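Filed under: Days Out, Factory Visits
Last updated: December

The Barros nougat factory open day, Flarnitz

I don't trust open days. A factory that makes something decent can put it in a store and let people buy it, and a factory that wants you to come and look at the floor usually has something else in mind. So take what follows as coming from someone who got on the 317 bus in a bad mood and had to be talked into it.

The 317 leaves from the back of the train station, not the front, whatever the sign in the ticket hall tells you. It goes along the Ilis for a while, past garden centers and a boat yard, and then turns up the hill into Flarnitz. The leaflet promised "a short ride through unspoiled river country." There is a tire warehouse, a car wash, and one nice stretch with willows. I was at the gate by 10 in the morning and there was already a line.

Barros makes nougat. It has made nougat in Flarnitz for a long time, and on open day you will hear exactly how long from every person in a company apron, though I got two different founding stories before lunch. In one, the first Mr. Barros learned the recipe from monks. In the other he bought the building as a bakery, went broke, and tried nougat with the sugar he had left. I liked the second one better and it was told to me by somebody emptying a mop bucket. The monks are on the box.

Admission is $8 for adults and $4 for kids. For that you get the tour, a hairnet, a paper bag with samples in it, and a coupon for the factory store. The coupon needs a minimum purchase. I mention this since the leaflet doesn't.

The tour

Groups go in every half hour and are much too big. Ours filled the whole of the first corridor, and those of us at the back heard the introduction as a kind of murmur with "egg whites" in it. The guide was fine, friendly, plainly on her umpteenth run of the morning, and she walked faster than she talked.

First comes the nut room. Almonds arrive already shelled, go through a roaster that looks like a cement mixer lying on its side, and come out smelling so good that my bad mood slipped a little. We were kept behind a rope. I asked where the almonds were grown and was told "various places, depending on the year," and when I asked about this year I was told it was a blend. The box in the gift store says "river valley tradition." There are no almond trees in that valley. I looked, from the bus.

Then the cooking hall, the real reason to go. Honey, sugar and glucose syrup are boiled in copper kettles and beaten into egg white for a very long time. The heat in there is serious even in December with the doors open, and the noise is worse. You stand on a raised walkway and look down into the kettles, and the stuff goes from the color of weak tea to almost white while you watch. I could have stayed for an hour. We got what felt like a minute and a half, and then somebody called out that the next group was waiting.

I did ask about the syrup. All the posters are honey: honey running off a spoon, honey in a comb, a bee with a smile. On the ingredients panel the order is sugar, glucose syrup, almonds, then honey. To her credit the guide didn't duck it. She told me that pure honey nougat goes soft and won't ship, and that people who say they want it send it back. I believe her. I'd still like to see a glucose syrup poster.

After that the cutting room, and here I felt a bit cheated. The slabs are cooled overnight between sheets of wafer and cut the next day, and on open day the cutting line wasn't running. We saw a video of it running, on a screen hung in front of the line. A boy next to me asked his father why we couldn't watch the real one and his father told him it was the same thing.

The packing room

The leaflet calls the last stop "the art of the hand-wrapped gift." I'd been looking forward to catching them out on this one, and I only half managed it.

Most Barros nougat is wrapped by machine, in plastic film, and nobody hides that. The gift boxes are done by hand, at least in the weeks before the holidays. Two sheets of tissue go in, then the bars, then a fold from each side and a sticker. It takes real skill to do quickly and the women demonstrating it were quick. When they slowed down so we could follow, I still couldn't follow.

What bothers me is the amount of it. A gift box has an outer sleeve, a lid, a base, a tray, the tissue, and then every bar has its own wrapper anyway. I brought the smallest one home and took it apart on the kitchen counter. The nougat, lined up end to end, filled less than half the length of the box. Everything else was there to make it feel like a present.
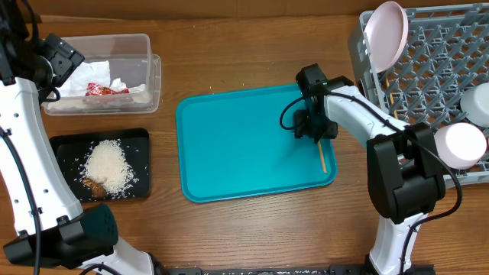
Crumpled tissue and a red-and-white wrapper in a clear container.

There was a display panel about all this, headed "Wrapped Responsibly." It said the cartons could be recycled and that the company was "on a journey" with the film. I asked how far along the journey they were. The guide said there was a trial. I asked if the trial was on any of the bars in the store and she said she would have to find out, and then the group moved on and so did she. I don't blame her for it. Somebody wrote that panel, and they weren't in the room.

Tissue is a nuisance in its own right, by the way. My local recycling center takes plain tissue some months and refuses it in others, and anything shiny or sticky is out all year. If a gift box is going to have two sheets in it I'd like one line on the base telling me which bin. Barros has room on there for three paragraphs about monks.

Eating it

The samples bag holds one bar of the classic, one of the chocolate-coated, and a small thing in wafer that turned out to be a broken end. The broken end was the best of the lot. It was fresher than the bars, with a bit of chew and a real taste of roasted nut, and I wish they sold bags of them. (They do, it seems, on weekday mornings to people who know to knock at the side door. This came from a man in line for the restroom and I pass it on for what it's worth.)

The classic is good. It doesn't weld your teeth together and isn't as sweet as it looks. The chocolate one tastes like chocolate with something chewy in it and I couldn't have told you whose it was.

There's a café, run for the day by Kirov, the bakery from down in the town. Go there even if you skip everything else. They had a plain nut roll, and coffee in proper cups, and a pot of soup for people who had eaten enough sugar. Seating is in a tent. The tent has a heater at one end and all the tables are at the other.

The store

You can't leave except through the store. I tried. The door marked exit leads to a yard, and the gate in the yard was chained, and a polite young man in an apron pointed me back to the tills.

Prices are the same as in the supermarket near me, in one case higher. The "factory price" labels are printed on yellow card and look like a reduction, with no old price next to them. A family ahead of me bought a whole stack of gift boxes on the strength of those labels. The only real savings I found were on the baking pieces, sold in plain bags on a low shelf by the door, and I bought some.

The numbers, such as they are

A chalkboard by the entrance announced that 392 visitors had come through last year's open day. From the length of the line I would say they beat that before noon, and they should think hard about whether they want to. The rooms are narrow. Anyone in a wheelchair would get as far as the nut room, and the leaflet's word "accessible" ought to come out until there's a lift to the walkway. One restroom was open to visitors, up a flight of stairs.

Would I go again? For the cooking hall, maybe, if they cut the size of the groups and let people stand there. I'd go late in the afternoon, too. By the time I left, the line at the gate was down to a few people and the guide was bringing a group of six through and stopping to answer questions. They were hearing the monks version.

Practical notes

The open day is once a year, in December. You can't book. Bring cash for Kirov, whose card reader wasn't working. Wear layers, since you go from a cold yard to the kettles and out into the tent again. Nut allergies: stay home, there is almond dust on everything including the handrails. Parking is in a field and looked muddy. The last 317 back to the station goes earlier than you'd expect, so read the timetable at the stop and ignore the one in the leaflet, which is for summer.

4 comments | 8 shares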